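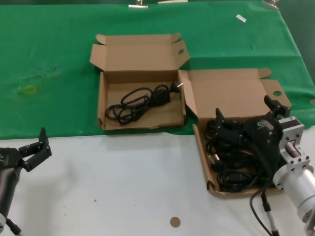
Power cords in two open cartons on the packing bench, green cloth clipped along the back.

Mains leads: new packing arrangement from September

Readers who draw leads from the stores will know that the subject has come up in this newsletter before. The spring item dealt with labelling. The present one deals with how loose power cords are coiled, boxed and issued, and it replaces section 6 of the stores notes, which should be taken out of the binder and thrown away.

The stock in question is the ordinary black mains lead with a moulded plug, bought in for the Noltum bench units and for general use in the Morell building. The stores hold 4000 of them when full. Until the summer they were kept in deep bins, uncoiled, and drawn by hand. Libor Malý measured the time taken to draw a single lead from a full bin and found that most of it went on separating the lead from its neighbours. Leads at the bottom of the bins had also taken a hard set, and a number had bent prongs where the plugs had been pressed against the bin floor by the weight above.

The bins have now been withdrawn. Leads are kept in shallow corrugated cartons with fold-back flaps, of the kind that Fülöp supplies flat. The carton was chosen after trials of three sizes. A deeper carton holds more but brings back the old fault, in that the lower leads cannot be seen and are pulled out blind. A shallow one shows nearly everything it contains. The front wall can be folded down when a carton is on the bench, and this gives a clear approach to the contents from the operator's side. The round holes in the side flaps are part of the die-cut and may be used as finger holes when the flaps are closed. They are not to be used for lifting a full carton.

Coiling

A lead for issue is coiled in loose flat loops. The loops should be wide enough that the cord lies down of its own accord when released. Tight coils are to be avoided, as is winding round the hand and elbow, which puts a half twist into every turn and produces a lead that will not lie straight on a bench. If the cord resists, let the free end hang and turn until the twist has run out, then start again.

The coil goes in on one side of the carton floor and the plug is laid across to the other, with the prongs pointing at the wall and clear of the cord. Prongs left lying in the coil catch the next turn when the lead is lifted, and they mark the sheath. Kvido Danko has asked that this be given some emphasis, as nearly all the sheath damage he recorded in the last stocktake was of this type – short scratches close together, a plug's width apart.

Ties are not fitted at this stage. Wire ties were tried and left a kink. Paper bands were tried and came off. A loose coil in a shallow carton holds its shape well enough between the packing bench and the shelf, and the tie is fitted at issue if the person drawing the lead wants one.

Loose stock

Leads that come back from the benches are not coiled on return. They go into a separate carton as they are and are sorted when someone is free to do it. A carton of returned leads becomes a tangle quickly, and this is accepted. What is not accepted is moving leads from that carton to the shelf without inspection.

The procedure for working through a carton of returns is as follows. Set it on the bench with the front wall down and an empty carton beside it. Look for a plug lying on the outside of the pile and start with that lead. Lift the plug and follow the cord back by hand, easing the other turns off it. Do not pull. A pull tightens the pile around the cord, and a knot formed in this way can take longer to undo than the whole of the remaining carton. If the cord stops running, put it down and begin with another plug. By the time two or three leads have come away the first one is usually free.

Each lead is then run through the fingers from end to end. The points to check are:

- sheath cuts or flattening, particularly in the length nearest the plug
- prongs bent, loose or discoloured
- any gap where the sheath enters the moulding
- stiffness, or a set that does not come out when the cord is worked

A lead that fails on any point goes into the reject bin with its plug cut off. The cutting is done at once, at the bench. In the past, rejected leads with the plug left on found their way back into use, and Norbert Kováčik traced two of them to a trolley on the upper floor where they had been powering a lamp and a kettle.

Leads that pass are coiled as above. Electrical testing is carried out afterwards in batches and is covered by its own sheet. Visual inspection does not stand in for it.

The bench

The packing bench has a white top with a green cloth over the rear portion. The cloth is held along its back edge with metal clips and should be left clipped. Without them it creeps forward each time a carton is slid off it, and ends in a ridge under the work. The front part of the top is left bare, and leads are laid out there for inspection, black cord on a white surface being easy to examine for cuts. The cloth takes the cartons that are being filled.

The cloth may be changed when it is badly soiled. Slight staining and creasing do not matter. Grit does, and the cloth should be shaken out before a packing session. Paper scraps and label backing should be cleared from it as they appear. Several finished cartons were opened in the summer and found to have paper in with the leads.

Some packers have asked whether the two cartons ought to stand in fixed positions. The notes do not require it. Zdislava Vondráček prefers the fuller carton on her right and half over the front edge of the cloth, so that it is nearer to hand, and passes leads leftwards to the carton being filled. Left-handed packers will probably want the reverse. The only rule is that both cartons stay open and in view until the batch is finished, with the lid flaps standing up or folded right back. A flap that falls forward over a half-filled carton will sooner or later be taken to mean that the carton is complete.

Quantities and marking

A finished carton is marked on the long flap with the lead length, the date of packing and the packer's initials, in felt pen. Ballpoint does not show on corrugated board under the shelf lights. Cartons are not to be filled above the level at which the flaps close flat. Where an order calls for a part carton, the word PART goes on the same flap, and the carton goes to the front of the shelf so that it is used first.

The first 2000 leads have been repacked and are on the lower shelves. The remainder will follow as bench time allows. Until then some stock will still be found in the old form, and anyone drawing from it is asked to coil what they disturb.

Matúš Štefanec has the revised section 6 and will replace copies in the binders. The sheet is dated Sep 26, 2001, and earlier versions are void. Comments on the carton size should go to him before the next order is placed with Fülöp – after that the size is fixed for the year. Requests for longer leads are a purchasing matter and should be sent to the Bonesance office in the usual way.

Recent items
Shelf labels: colours and what they mean
Returning bench units to the Morell stores
Felt pens, tape and other small consumables
Noltum bench units: fuse ratings corrected
Flat cartons: where they are kept and how to fold them
Reject bin collection, revised times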